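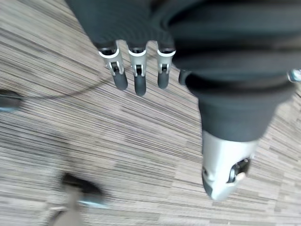
Drei Finger und ein Daumen über Teppichboden, aus Sicht der Handgelenkkamera.

Wir verwenden Cookies, um Ihnen ein besseres Leseerlebnis zu bieten. Einstellungen | Alle akzeptieren

Suche Suchbegriff eingeben

Stelinari Aufnahmeset im Test: Falten lernen für Fortgeschrittene

Wer einem Roboter beibringen will, ein Stück Stoff anzufassen, braucht vor allem Beispiele. Sehr viele Beispiele. Jemand sitzt also da, führt die Hand aus der Ferne, greift in den Stoff, zieht, lässt los, drückt auf Speichern und fängt von vorn an. Ich habe einmal studiert und mache das jetzt seit sechs Wochen mit dem Stelinari Aufnahmeset von Gebreyes. Mein Umgang mit Fleece ist in dieser Zeit deutlich souveräner geworden, der des Modells ein bisschen auch.

Im Karton liegen eine kleine Kamera fürs Handgelenk, die passende Halterung, ein Fußschalter, ein Synchronisationskästchen und ein Zugangscode für die Software. 1335 Euro kostet das Ganze, die Hand muss man selbst mitbringen. Dazu kommt ein Handbuch mit 93 Seiten, von denen ein guter Teil der richtigen Entsorgung der Verpackung gewidmet ist. Wie man die Kamera so ausrichtet, dass der Daumen nicht ständig das halbe Bild für sich beansprucht, steht in einem Absatz im Anhang. Ich habe ihn in der zweiten Woche gefunden.

Montage und erster Start

Die Halterung ist ordentlich gemacht. Vier Schrauben, ein Klemmring, fertig, und sie sitzt auch nach vielen ruckartigen Bewegungen noch dort, wo man sie haben wollte. Das kann ich vom Vorgängermodell nicht behaupten, das im Lauf eines Nachmittags gern ein paar Grad wanderte und einem den gesamten Datensatz mit einer leichten künstlerischen Schräglage versah. Das Kabel ist leider zu kurz. Gebreyes verkauft eine Verlängerung, natürlich separat.

Bei der Software hält sich meine Begeisterung in Grenzen. Sie startet schnell, erkennt die Kamera und fragt dann bei jedem Start nach der Sprache, um anschließend Englisch zu zeigen. Die Ruhestellung der Hand muss man einmal festlegen, also Finger nach unten, nichts im Griff, alles frei. Klingt banal, ist aber der Ausgangspunkt jeder einzelnen Episode, und wer hier schlampt, schlampt später überall.

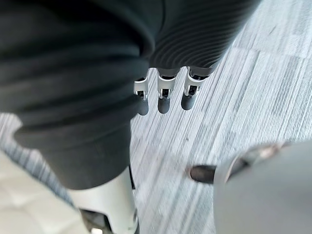 Gefallen hat mir, dass die Software auch diese Leerlaufphasen mitschreibt und getrennt markiert. Bei vielen anderen Lösungen beginnt die Aufnahme erst mit der eigentlichen Bewegung, und das Modell lernt dann nie, wie Warten aussieht. Bei uns führte das im Frühjahr zu einer Hand, die schon zugriff, wenn auf dem Tisch noch gar nichts lag. Sehr motiviert, sehr falsch.

Der Fußschalter ist das heimliche Prunkstück. Einmal treten startet die Episode, zweimal treten beendet sie, lange treten verwirft sie. Nach ein paar Tagen geht das in Fleisch und Blut über. Ich habe mich neulich dabei erwischt, wie ich an der Kaffeemaschine lange getreten habe.

Stoff, der natürliche Feind

Feste Teile sind mit dem Set kaum der Rede wert. Man greift einen Würfel, man stellt ihn ab, das Modell nickt innerlich. Weicher Stoff dagegen sieht bei jedem Versuch anders aus, rutscht weg, wirft Falten, wo vorher keine waren, und verdeckt ausgerechnet die Stelle, an der die Fingerspitze zupackt. Genau dafür habe ich mir das Set bestellt, denn eine Kamera über dem Tisch sieht in solchen Momenten vor allem Handrücken.
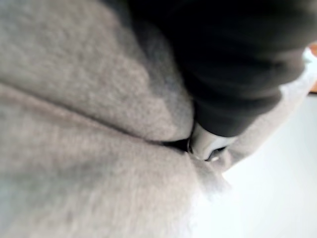 Auf kurze Distanz liefert die Handgelenkkamera genug, um zu beurteilen, ob der Stoff zwischen den Fingern klemmt oder nur daneben liegt. Scharf ist anders. Der Fokus ist fest eingestellt, und alles, was direkt vor der Linse hängt, wird weich. Für unser Training reicht es, wer Nähte inspizieren will, sollte sich etwas anderes suchen. Die Belichtung kommt mit hellen Flächen nur mäßig zurecht, ein Regler dafür ist laut Hersteller für August angekündigt. Welcher August, stand nicht dabei.

An einem guten Tag schaffe ich rund 95 Episoden, an einem schlechten sortiere ich die vom guten Tag aus. Das Sichten geht immerhin flott, die Vorschau läuft in vierfacher Geschwindigkeit, und Fehlgriffe lassen sich mit einer Taste markieren. Bitte nicht löschen! Misslungene Versuche sind als Gegenbeispiele ausgesprochen nützlich, und ich produziere sie in verlässlicher Qualität.

Der Export schreibt brav in offene Formate. Nur die Dateinamen vergibt die Software nach einem System, das ich bis heute nicht durchschaut habe. Eine Anfrage beim Support wurde freundlich mit einem Verweis auf das Handbuch beantwortet.

Kaufen?

Für ein Labor, das regelmäßig mit Textilien arbeitet: ja, samt Verlängerungskabel. Für gelegentliche Versuche mit Klötzchen tut es eine günstigere Kamera und etwas Klebeband. Ich behalte das Set und bestelle noch einen zweiten Fußschalter.

Ähnliche Beiträge
Urard Greifhandschuh: Fernsteuern mit kalten Fingern
Dultdale Datenablage im Dauerbetrieb
Handgelenkkameras: worauf man beim Kauf achten sollte
Wohin mit den Fehlversuchen? Ordnung im Datensatz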